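FOR IMMEDIATE RELEASE
9th July

Trivbridge Opens Year-Long Study of Kitchen Chores for Machines

TRIVBRIDGE – Brover will spend the next year finding out which kitchen chores a machine can be trusted with, the company said today. The study, named Ellow, covers 19 chores, from hanging up utensils to wiping a counter. People do each chore first, wearing the same kind of gripper a robot would use.

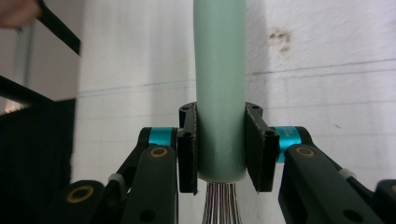
A whisk held by its handle between the two finger pads of a gripper.

"Can a robot run your kitchen yet? No," said Mahsa Talebi, who leads Ellow. "It can do a few small jobs if you set them up for it. We want to know how few."

Each chore will be recorded 300 times before any machine tries it.

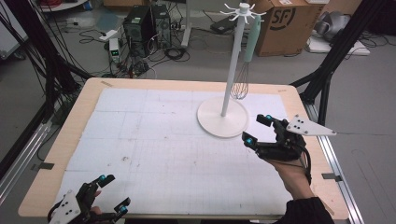 Brover picked chores that people do without thinking. Putting things back where they belong is high on the list. A whisk hanging from a hook on a utensil stand is easy for a person to deal with, but a machine has to find the hook, line up with it and let go at the right moment. Ellow will score each of those steps separately.

The machine trials begin once the recordings are complete. A chore passes if the robot finishes it 50 times in a row with no help.

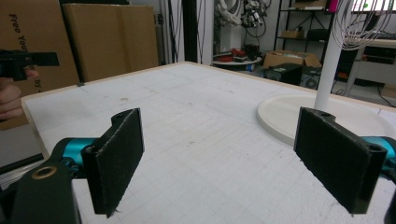
Chores that fail will be tried again with a new setup, up to 10 times, and then dropped. Brover will publish the full list of passes and failures, including the dropped chores.

The study is paid for by Brover and its partner Pattinasarany.

Press contact: Mahsa Talebi, Brover, Trivbridge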